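How to Wash and Store Team Jerseys Between Seasons

Most jersey damage happens in the dryer or in the storage bin. The steps below are for polyester shirts with printed or stitched numbers.

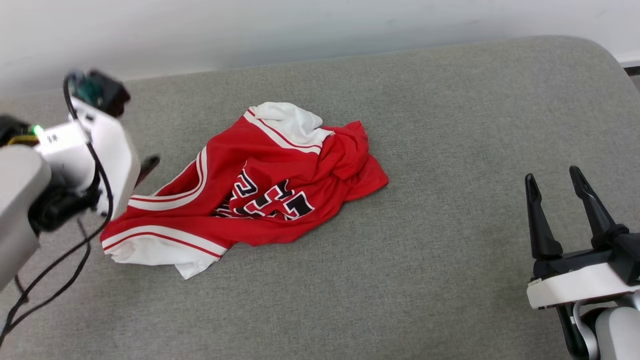
Lucyna Olszewski wrote in to say that she skips the presoak unless there is grass or mud on the shirt, and that 16 shirts washed this way came through last season with the numbers intact. That works for light dirt. For anything heavier, soak first.

Before washing

Check the care label. Turn each jersey inside out and close any zippers or snaps. Sort by color. Red and white shirts go in cold water with a color catcher sheet, and new red ones get their first wash alone.

Soak stained shirts for 17 minutes in cold water with a spoonful of liquid detergent. Rub grass stains with a soft toothbrush from the back of the fabric. Leave bleach out of it, including on all-white shirts, as it yellows polyester.

Washing

1. Set the machine to cold and gentle.
2. Use half the usual amount of detergent.
3. Skip fabric softener. It coats the fibers and holds in odor.
4. Fill the drum about halfway.
5. Take the shirts out as soon as the cycle ends.

If a smell remains, add a cup of white vinegar to the rinse and run it again.

Drying

Hang on wide plastic hangers, out of direct sun. Wire hangers leave rust marks and points in the shoulders. If you have to use a dryer, pick the no-heat setting.

Do not iron over numbers. For creases in the body, use low heat with a cotton cloth between the iron and the shirt.

Storing

Fold with a sheet of plain tissue over the number so that print does not touch print. Put larger sizes at the bottom of the bin and write the sizes on the lid. A closet shelf is better than an attic or garage.

Open the bins in February and check for missing numbers or loose stitching. Replacement numbers can take a few weeks to arrive, so order them then.

Last updated September 2024 by Witold Kołodziej, Sterkville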